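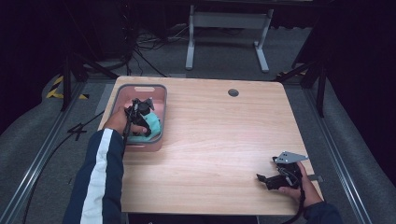 Ingate Diagnostics returned 3,514 carrier screening reports to families last year, and its director of client services, Trinidad Espiritu, would like each of them to be read with a counselor. "A carrier result is a statement about risk," she said in an interview in August 2020. "It is often taken as a diagnosis." Requests arrive on paper from clinics and are entered by hand. Each one carries a color for its stage of review, and the shades are ordinary ones, such as the pink of a plastic basket or the teal green of a cloth lying in it. Pink means that consent is incomplete, and no sample is processed until it changes.

The laboratory accepts cheek swabs from 67 clinics, including the Hillance group, which joined in December. Results are issued in about six weeks.

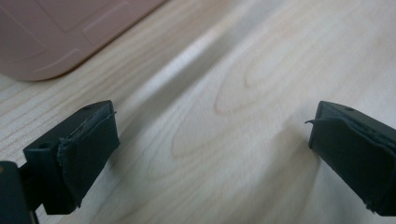 Ms. Espiritu was asked about samples that fail. A swab with too little material is reported as a failure, and the family is offered a second kit at no charge. "We do not estimate," she said. Staff are taught to leave the result field as bare as a patch of light wooden tabletop with nothing on it. Two reviewers must sign before a report is released, and neither may be the person who ran the test.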